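# Vondance Tabletop Bench — Demonstration Visits

**Product line:** Vondance Tabletop Bench
**Visit type:** guided demonstration, up to nine guests
**Where:** Sokley building, ground floor
**Next open day:** September

The Tabletop Bench is a training and test station for small pick-and-place work. It pairs a two-finger gripper arm with a simulated copy of the same work area, so a task can be tried on screen before the arm is allowed to do it. Buyers asked to see it running before they ordered, and the demonstration visit is how we handle that.

This page covers what you will see, what the bench includes, and how to book.

## What happens on a visit

A visit lasts 75 minutes. Lutfa Gazi runs most of them, and Montri Chuensuk takes over for the software portion.

The first part is in simulation. Guests sit at two screens while a board-game task is loaded: pick up a piece, move it to another square, let go, back away. We use a small board because the pieces are close together and the gripper has to come in without touching the neighbors. It is a harder job than moving blocks, and mistakes are easy to see from a chair.

The second part is on the real arm. The same task file is sent over and run at reduced speed. Guests stand behind the yellow line. After two supervised runs, anyone who wants to can use the hand controller, which takes a few minutes to get used to. Most people close the fingers too early on the first try.

The last 20 minutes are for questions. If you have a part you would like picked up, bring it. Parts should be lighter than a full soda can and have no sharp edges. We can't run anything with liquid in it.

## What the bench includes

- One arm with two-finger parallel gripper
- Replaceable finger pads (two sets)
- Work table, bolted to the floor frame
- Hand controller with stop button
- Trorketti simulation package, single-seat license
- Task library, 40 starter tasks
- Wall-mounted stop switch
- Printed setup guide

The computer is sold separately. Trorketti runs on most desktop machines with a recent graphics card, and Montri can check your hardware list before you order.

## Specifications

| Item | Value |
|---|---|
| Table length | 1,364 mm |
| Table depth | 623 mm |
| Arm reach above table | 311 mm |
| Gripper fingers | 2 |
| Starter tasks | 40 |
| Power | standard wall outlet |

The reach figure is measured from the table surface to the fingertips with the arm raised and the fingers pointing down. Earlier versions of this sheet measured to the wrist, so the number was larger. The arm has not changed.

## Notes from the last open day

Wahyudi Osman kept the log. A few items came up often enough to list.

**Lighting.** Several visitors asked why the simulated lighting changes from one run to the next. The package shifts the light direction and the surface colors on purpose, so that a trained task does not depend on one look. You can lock the settings in the Scene menu if you want every run to match. We leave them unlocked during demonstrations.

**Board position.** The board does not have to sit square to the table. Turn it, and the task will still find the squares, provided the whole board is in the camera view. Guests were invited to move it between runs on the real bench. One run in the afternoon stopped early when the board had been pushed too close to the back, and it was restarted by hand.

**Pads.** The pads on the demonstration arm were changed at lunch. They wear faster on open days than they would in a classroom or lab — people like to squeeze things. Replacement pads are a stock item and ship with two screws and a key.

**Noise.** A teacher asked if the arm could run during a lesson. It can. The loudest part is the cooling fan on the controller box, and a quieter fan is now fitted to new units. Older units can be upgraded; ask for the Menon fan kit.

**Speed.** Visitors from a packing company found the demonstration slow. Reduced speed is a rule for any session with guests near the table and we don't make exceptions. Full-speed runs are shown in simulation.

## Getting here

Use the side entrance and sign in at the desk. Parking is free after 4 p.m. and metered before then. The demonstration room has step-free access and seating along one wall. Closed-toe shoes are required past the yellow line. Children over ten are welcome with an adult but can't use the hand controller on the real arm. They can use it in simulation.

Photos are fine. Please ask before filming other guests.

## Booking

Write to Zahira Pangaribuan at the visits desk with your group size, preferred month, and whether you plan to bring a part. School groups should add the grade level. Confirmations go out within three working days, along with a short safety form that each adult signs on arrival.

Visits are free. If you place an order within 60 days, one follow-up session at your site is included, normally led by Azlan Lumenta. He will level the table, set the stop switches, and run the first ten tasks with your staff.

Groups larger than nine are split in two. The second group starts in simulation while the first is at the arm, then they trade.
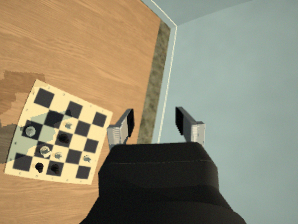
**Can we try the simulation package at our own site before booking a visit?**

A trial copy of Trorketti is available for 14 days and includes five of the starter tasks. Ask the visits desk for a key. The trial runs in simulation only and will not connect to an arm.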